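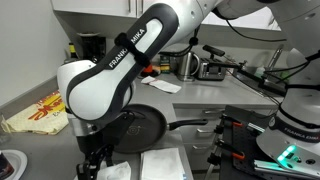 Keeping a Kitchen Arm in Working Order
Household Hints from the Dostumstead Test Kitchen
Compiled by Carys Skyrme. Last tidied up October 4, 2020

Every kitchen has its rituals. Some people season cast iron. We re-tighten clamps. What follows grew out of a sheet of paper taped inside a cabinet door, and it applies to our setup: arms at a counter, wiping out a frying pan more times than any frying pan deserves. If your arm welds truck axles, some of it may need adapting.

Clamps
Tighten them before you switch anything on, and again before lunch. A bar clamp on a mounting plate works its way loose with great patience, and the first sign is usually that the gripper closes a finger's width from where it closed yesterday. We once spent an entire afternoon recalibrating against a plate that had slid. Kenji Holloway put a strip of masking tape on the counter along the edge of the plate, and now a glance tells you whether it has moved.

Put a scrap of thin rubber under each jaw. Countertops dent, and landlords have eyes.

Don't clamp over a drawer you need. We keep rediscovering this one. The spoons are in that drawer.

Cables
Hook-and-loop straps, always. Zip ties look neater for a week, then you need to swap the gripper cable and you're sawing away beside an expensive joint with a pair of nail scissors.

Leave slack at every joint the cable crosses. To find out how much, move the arm by hand to the most ridiculous pose it can reach, strap the cable there, and then bring it home. Whatever droops, droops. A loop hanging in the air is ugly and fine. A cable pulled tight like a banjo string will come out of its connector at the worst moment, with a click you'll learn to recognize from the next room.

Keep cables away from the toaster. Keep them away from the kettle too, and if you have a choice about which outlet the kettle uses, give it one on a different circuit. Our old Clumine power strip took the arms, the computer and the kettle together for a good long while. Then Hyun-seo Kang wanted tea.

Gripper fingers
Wipe the fingertips with a barely damp cloth and dry them right away. Pan grease is invisible on black rubber, and a greasy fingertip will pick up a paper towel beautifully and then let go of it halfway across. People will blame the software. Let them, for a minute or two, then hand them the cloth.
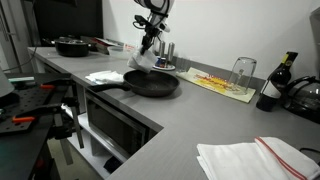
Check the pads for wear every 200 wipes. We keep a tally on the cabinet door in pencil. When the texture has gone smooth in the middle, replace both pads, even if one of them still looks respectable. A new pad opposite an old one grips crooked, and you'll be chasing it for days. Spares live in the Ellex tin on top of the cabinet, which also contains a button and what may be a cough drop.

Before refitting, look for lint in the screw holes. There will be lint.

Cloth and paper
Fold whatever the arm is going to pick up so that it has a ridge. A towel lying perfectly flat gives the fingers nothing to pinch, and they'll tap politely at the countertop until somebody stops them. Push the middle up a little with a thumb and you'll save yourself a lot of standing around.

Cloth behaves better than paper for long sessions. Paper is cheaper and tears. We go back and forth, and the laundry pile has the deciding vote.

Wash cloths without fabric softener. Softener leaves a film, the film gets onto the pads, and then see above under grease.

The pan
Buy the cheap nonstick one, and buy a spare of the same kind on the same day. When the first one wears out, the shop will have stopped carrying it, and the new version will be a hair deeper, and the wrist will come down a hair too hard. Ask me about the Fragkou skillet. It had a lovely weight to it and a rim that caught the gripper on every pass.

Put a mark on the counter where the pan goes. A dot of nail polish will survive cleaning for months. Line up the handle the same way each time if you're trying to compare one day with another. If you're deliberately mixing things up, write down which way it pointed.

No burner, no oil, no actual eggs while the arm is working. Qusai Nasrallah asked whether it could "just do one egg." It could not.

Clutter
A bare counter is easy to work at and teaches you very little, so we leave bottles and napkins out as they'd be in anybody's kitchen.

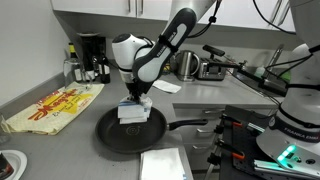 Do walk the arm through its full reach at low speed after anything tall has been moved. Bottles are the usual victims. Elbows do the damage, while everybody is busy watching the gripper. Set the speed to 5 percent, keep a hand on the stop button, and watch the parts of the arm that have no interest in the job.

Glasses go where you can see them. Good glasses go in the cabinet.

Camera mounts
Never hang anything on them. Never lean on them. If you bump one, say so out loud, at once, to whoever is running the session. There is an amnesty, and it lasts 2 minutes.

Clean the lenses with a proper lens cloth. A dish towel will leave a smear you'll then spend the evening diagnosing as a lighting problem.

Shutting down
Move the arm somewhere it can rest without looming over the counter. Wait for the status light to tell you it's happy before you reach in, and if you can't remember what the color means, don't reach in. The manual is in the microwave cabinet's neighbor, under the oven mitts.

If the setup has sat for more than 48 hours, treat it like a new installation: clamps, cables, pads, slow walk, then work. Nektarios Dimitriou skips the slow walk. Nektarios also buys the replacement bottles.

Wipe down the counter last, after the crumbs from everyone's toast have finished arriving. Use plain water near the mounting plate and wring the cloth out well. Then put the tape, the pencil and the hex keys back in the drawer behind the clamps, and you'll see what I mean about the spoons.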